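The Back Nine at Wanlow 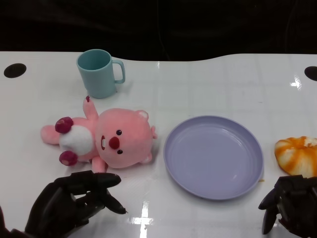
By the fifteenth hole I had lost every ball I brought and two I had found. Wanlow Municipal charges seniors half price, and the marshal had taken one look at my swing and given me the discount without asking.

"It plays about 200 yards to the creek," he said, parking his cart where he could watch.

"And over the creek?"

"Couldn't tell you, in your case."

I took out the Fludo driver, which my brother-in-law had sold me as nearly new. It had a rattle. I swung. The ball went left, met a sycamore, and came back to rest behind me, a little closer to the clubhouse than it had started.

The marshal wrote something on his card.

"Is there a penalty for that?" I asked.

"No, sir. You're still away."

So I hit again. He had 70 acres to patrol that afternoon and didn't leave until I reached the green.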